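Home | Contents | Previous chapter | Next chapter | Index
Print this page | E-mail this page
Reading time: 7 minutes

Chapter 7
Comparing Grippers Fairly

If you have worked through the earlier chapters in order, you will by now have a simulated arm that goes where it is told, and you may well be feeling rather pleased with yourself (as you should!). The trouble starts when we ask which gripper to put on the end of it. Everyone in the lab has a favourite, and everyone can tell you about the afternoon their favourite picked up something nobody expected it to. Those stories are good fun over a cup of tea, but they won't help you choose between the Brukar and the Leka, the two grippers we will be carrying through this chapter.

When Elīna Navickas and I first taught this material, one October, we let each group pick its own objects for the trials. Most of them chose tidy little blocks, and most of them reported that both grippers were marvellous. Cristóbal Figueroa, who was marking the reports, wrote in the margin of nearly every one, "Try something awkward." We have been following his advice ever since.
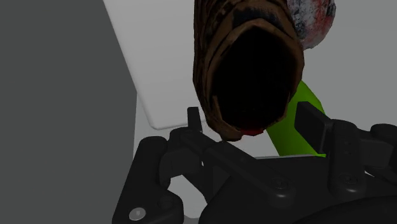

Awkward can mean several things, and it pays to be clear which of them you are testing. A hollow object offers you a rim to pinch as well as an outside to squeeze, and a controller that copes nicely with one may make a dreadful mess of the other. Clutter is a separate matter again – a neighbouring object can block a finger on its way in, even when the grasp itself would have been perfectly sound. Change one of these at a time, and write down which one you changed.

For the exercises we use the Acheampong object set with the Drurken controller, and we leave the controller settings alone from start to finish. Each gripper gets 400 trials, with 30 set aside beforehand for checking that your scoring script agrees with your own eyes. Please do look at those 30 properly. It is dull work, I know, but a surprising number of "successful" grasps turn out to be a finger wedged under something.

Section 7.1 begins with the starting pose, and with the question of how far apart the fingers should be before the arm moves at all.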